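Birniro action movie trivia game, quick review

Got this for my brother in law's birthday in June, he's the type who will quote a whole kickboxing movie at you while you're trying to eat. Playing time says 30 minutes. We went way past that but we argue alot.

So what you get. 500 question cards, a score pad, rules on one sheet. Questions are split by decade, 80s and 90s by far the strongest. Lots on stunt doubles, sequels that went straight to video, who trained who, which star turned down what part. Good stuff. The newer movies feel like somebody rushed them — half are just "who played the villain in" and the answer is on the poster.

Best part is the "before they were famous" round. You hear a childhood fact and guess the star. Youssra got nearly all of them and she doesn't even like action movies?? Hatem got zero and sulked.

Gripes. Found 2 cards with the same question and different answers. Come on. Also the print is small, Barry had to hold his under the lamp the whole night. Rules for ties make no sense, we made up our own.

Card stock is fine. Not great. Corners already going on a few of ours.

Paid 32 for it, which is steep for cards. If it drops I'd say grab it, at full price only if your group really loves this era of movies. Teens at our table were lost by the second round and went off to watch something.

Would play again — probly skipping the newer decade completely. Four stars, would be five with a proofreader.

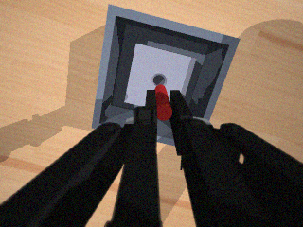 Square tray on a light wood tabletop, seen from overhead.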